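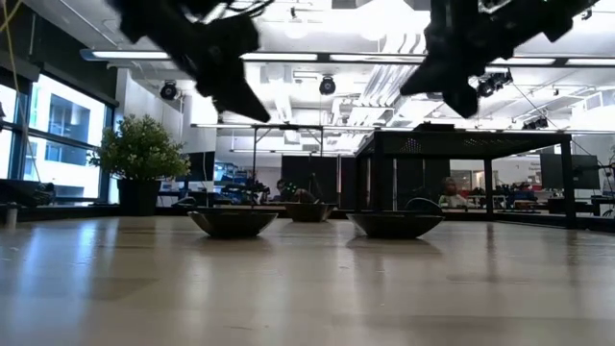 My mother-in-law has asked me to bring soup to a thing in September. I have been making soup for 24 years and have never once been asked to bring it anywhere, so I'm choosing to see this as recognition and my husband is choosing to see it as a clerical error.

The soup in question is caldo verde. Potatoes, onion, garlic, greens cut so thin they look like something you'd find in an Easter basket, a few slices of sausage. Five things. You would think a person could not get into an argument about five things.

The argument so far, by participant. Ermelinda Ramalho (mother-in-law, undefeated): water only, never stock, stock is for people who don't trust their potatoes.

Filipa Moreira (her niece, has a blender that cost more than my first car): half stock, half water, blend until it "moves like paint." I have asked her not to say this at the table.

Américo Fonseca (neighbor, was not consulted): you should leave lumps. A soup without lumps is a drink.

I have made all three in the past week. My kitchen smells like a wet field and the dog has started eating in the hall.

Results. Water only: fine. Better than fine, and I'm furious, I had a whole speech ready about stock.

Half and half: tasted like a nice restaurant where the chairs hurt.

Lumps: I liked the lumps. I have not told Américo about the lumps. He already thinks he was right about our fence.

OK, a practical post for the three people who asked. Two pounds of potatoes, the boring brown kind. One big onion. Four cloves of garlic, or six if the cloves are those tiny inner ones that aren't worth the peeling. Cover with water plus a couple of inches. Salt it now, not later.

Simmer until a potato gives up when you poke it. Take the sausage out if you cooked it in there (I do, for the first ten minutes, then it comes out and gets sliced). Mash or blend. Put it back on the heat and thin it until it's a bit looser than you want, it tightens up while you're looking for spoons.

Greens go in at the very end. Collards if you can't get the right cabbage, kale if you can't get collards, and if all you've got is bagged spinach then you are making a different soup and I wish you well with it.

Roll the leaves up like a cigar and slice across. Thinner than that. No, thinner. Ermelinda once picked a strand out of my pot, held it up to the window, and put it back without a word. This was 12 years ago and I could draw you the strand.

Someone is asking how long the greens cook. Three minutes. Five if they're old. When the green goes from bright to army surplus you've gone too far.

Someone else is asking if it can be made vegan. Yes, leave out the sausage, use a good spoonful of smoked paprika in olive oil and drizzle it on top. My friend Oksana Fedoruk makes it that way and also adds dill. I have decided our friendship can hold the dill.

Oksana has seen this and would like it known that dill improves everything and that my borscht is "brave."

Moving on to the bowl question, which I did not know was a question until 7 a.m. today, when I got a voice message about it. Four minutes long. You could hear a kettle boil and get poured in the course of it.

Her position is that soup goes in something deep and narrow, because it stays hot. Filipa's position is wide and shallow, because you can see what's in it. My position is that I own what I own.

I did test it, because apparently this is who I am now. Same soup, same ladle, one deep bowl and one wide one, kitchen thermometer in each. After ten minutes the wide one was down to roughly 130 degrees and you could eat it like a person. The deep one took the skin off the roof of my mouth.

So Ermelinda is correct that deep stays hotter and I would like to enter into the record that this is a flaw.

She has replied. "Blow on it."

Went shopping for more bowls anyway. There's a secondhand kitchen place called Otberg two towns over, mostly pie plates and the lids of things. I came home with a ladle, a fish poacher and zero bowls. I don't poach fish. It was such a good length, though.

My husband asked where the fish poacher is going to live. I said let's not get bogged down in housing.

Update on quantities. "A thing in September" was described to me as a few cousins. I've now spoken to Leonor Pacheco, who is running the food, and she used the phrase "second tent."

Leonor is calm in a way that frightens me. She has a binder. She asked how many quarts I could do and I said a number like a person bidding at an auction by scratching their ear.

Notes on scaling up soup, from someone who has now done it once as a rehearsal. It does not take twice as long to boil twice as much, it takes until you cry. Peel the night before and keep the potatoes under cold water. Chill the base in shallow pans, not in the big pot, or the middle will still be warm at breakfast and you'll have to throw it all out.

Do NOT put the greens in ahead. Carry them dry in a bag and drop them in when you reheat. This is the only thing Ermelinda, Filipa, Leonor and I all agree on, and I think we were all a little startled.

Bread: cornbread, the dense Portuguese kind, if you've got a bakery for it. Otherwise anything with a crust that fights back.

Américo has volunteered to bring a pot too. With lumps. He says it isn't a competition, and then he asked me what size my pot was.

It's bigger than his. I'm going to go peel something.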